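Onda claw or Rirkeck long fingers for a two-arm handover?

nic_ocampo
Evening, all! I've been swapping hands in the simulator since February, and I keep going back and forth – the Onda holds the little blue cylinder beautifully, but the Rirkeck has to reach right over it.

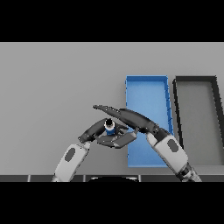

Reply #2 – zulufan66
Lovely setup, Nicanor, but I'd drop the long fingers. Two claws, less crossing!

Reply #3 – marlo471
Can't agree, friend. Two claws fought each other on my Fostano arms for weeks.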